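Storeroom clear-out: where we are

Last updated 1/18/23
Print | E-mail this item

Quick one this month, most of us are still up to our elbows in it. Short version: back half done, front half not, please keep bringing boxes back.

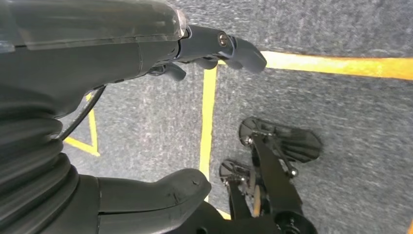 What's going where

Linens and table covers stay on the low shelves by the door. Folded please, not stuffed. Kitchen things that nobody has claimed since October go to the Clustau sale, prices to be set on the morning. Paper records go to Gestora, who have agreed to hold them for 11 years, after that they get shredded. If you want your old sign-up sheets, say so now.

The Jevenetti shelving is ordered. 2 units, tall ones, paid for out of the 400 dollars left over from the summer supper. They come flat so we need people with screwdrivers. And patience.

Still to sort
- extension cords, all of them, teh bad ones marked with tape
- Christmas boxes (labels have come off, open before you move)
- folding chairs with a missing foot. Fix or toss? Undecided
- whatever is under the stairs

Flyers

Yes, there are 3000 of the old flyers with the wrong phone number. No, we can't use them. The backs are blank so the kids' art table has first pick, rest to recycling. Mitsotakis-Vlachou printed the new batch and those are up front at the desk, take a handful for your street.

Keys

Two sets have gone walking. If one is in your coat pocket drop it with Iker Olmedo, or in the mail slot if he's out. Iker also has the sign-up list for shelf building and is after a hand truck to borrow, any size, flat tires no good. He would like it before the shelves arrive, not after.

Coffee is on. Bring gloves, the dust back there is somthing else.

4 comments | Shared 7 times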